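Ikside Short Fiction Set — README

last touched 2018-10-17, V. Teixeira

What you get: 78 short stories and one long one, so 79 files. Plain text, one story per file. Mostly fantasy and odd science fiction out of the Vevcombe writing group, plus a few essays that snuck in because their authors called them stories and I wasn't going to argue.

Put together by Vanderleia Teixeira (me) and Fahad Kiani. Fahad did the scanning and most of the typing. I did the permissions and teh complaining.

Files

stories/ — the texts, named by number, no titles in file names
authors.txt — pen name, short bio, what they want to be called
notes.txt — my reading notes, skip if you don't want spoilers
old/ — earlier drafts, where the author let us keep them

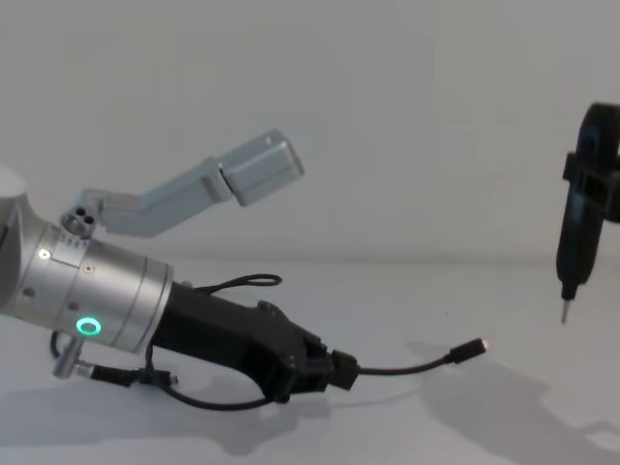

Line endings are a mess in anything that came off Fahad's old laptop. Curly quotes in some, straight in others. Left alone on purpose, a couple of authors care about it a lot. Section breaks are three stars on their own line, except in the Tenora stories, where it's a blank line and you have to guess.

The Tenora stories

Six linked pieces, same drowned city, same narrator under different names. Numbered in the order they were written. Reading order is different and is in notes.txt. Number 70 is the last one and the longest thing in the set by a mile. It was meant to be a novel. Still might be.

Permissions

Every author signed off on reading, sharing and classroom use. Printing for sale — no, ask first. "Andrade" is a pen name and we don't pass on the real one, so please stop writing in about it. Mail for Andrade goes through me and gets forwarded when I get round to it.

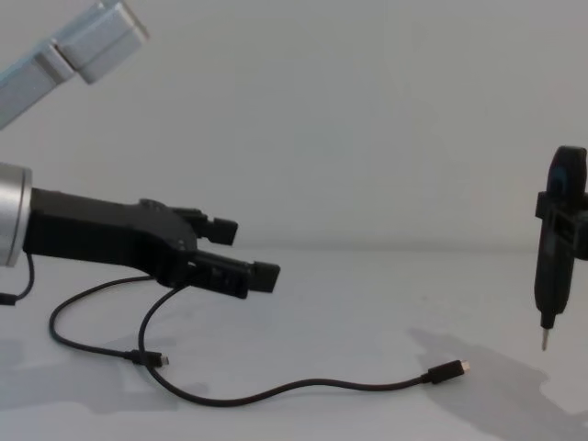

Bios are in the authors' own words. Some are two lines, one is longer than the story it goes with. I only fixed spelling, and only when asked.

Known problems

- story 6 is missing its last paragraph. Author is looking for it
- two stories have the same opening sentence. Not a copy error, they had a bet
- accents dropped in the Portuguese bits of the Andrade pieces, will redo by hand
- authors.txt is sorted by first name in the top half and last name in the rest. Sorry

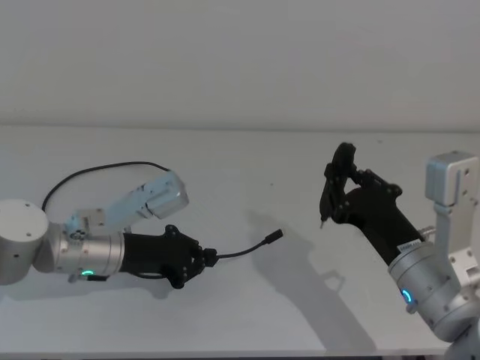
Two robot arms over a white tabletop.

Changes

Since February: old/ folder added, bios updated, one story pulled and then put back after a rewrite (the ending is much better now, the dog lives). Contents notes added for the horror ones, see top of notes.txt.

Sending us stuff

Closed for new stories right now. Corrections welcome, give the file number and the line, and don't send the whole thing back in a word processor format. If you teach with any of these tell us which ones, the authors like to hear. Fahad answers faster than I do.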